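Production Planning and Export Orders Coordinator - Skodham Knitwear, Jerkasdale plant

3 min read

Skodham makes knitted jerseys, base layers and school sweaters for overseas retail buyers. The Jerkasdale plant handles cutting, linking, finishing and packing. Yarn arrives from two mills, and most finished goods leave by container under contracts signed one season ahead.

The plant is hiring one full-time coordinator to sit between the sales office and the production floor.

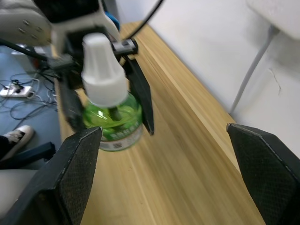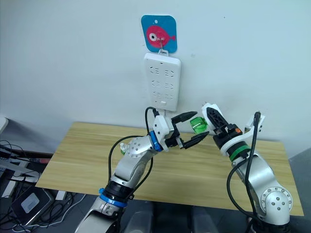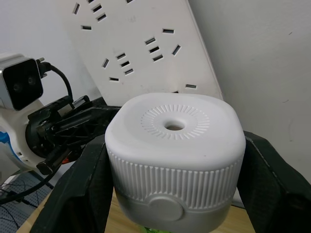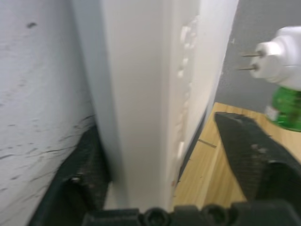 The position reports to the head of planning. The coordinator receives confirmed orders from sales, checks them against line capacity and yarn stock, and issues the weekly loading plan. Orders under 2,000 pieces are planned separately on the short-run lines and need a different costing sheet.

Duties

- Convert buyer purchase orders into production orders, by style, color and size ratio.
- Maintain the loading plan and reissue it when a delivery date or quantity changes.
- Track yarn and trim deliveries. Report shortages to purchasing on the day they are found.
- Prepare packing lists, commercial invoices and certificate of origin requests.
- Book container space with the forwarder and confirm cut-off times.
- Keep the late order register, with the cause of delay entered for each line.
- Support the yearly capacity review, held in February.

Requirements

- At least 5 years in apparel or textile manufacturing, with 2 of those in planning or merchandising.
- Working knowledge of standard minute values and line balancing.
- Good spreadsheet skills, including lookups and pivot tables. Experience with an ERP system is required - the particular system is not important.
- Familiarity with FOB and CIF terms and with letters of credit.
- Written and spoken English sufficient for daily contact with buyers.

Experience with flat knitting is preferred. Applicants from woven garment plants will be considered if they have handled export documents.

Terms

Permanent contract after a probation period. Day shift, Monday to Friday, with one Saturday per month during peak shipping. Pay is set by grade and depends on experience; the grade table is sent to shortlisted applicants. The plant pays an attendance allowance and provides a meal on each shift worked. A company bus runs from Graltitz station in the morning and returns after the day shift. Relocation costs are not covered.

How to apply

Send a resume and a one-page cover letter to the personnel office at Jerkasdale, by mail or through the careers form. State your notice period and expected pay. Do not send original certificates. Applications close Thu 15 April at 5 p.m.

Shortlisted applicants will take a written planning exercise on site - a loading plan for one line, with a late yarn delivery - followed by an interview with planning and sales. Travel to the exercise is refunded against receipts.

Related items

Linking machine operators, second shift, Jerkasdale
Yarn store supervisor, Graltitz
Quality inspector, finished goods
Skodham extends delivery contract with Graltitz spinning mill
Export documents: notes for new suppliers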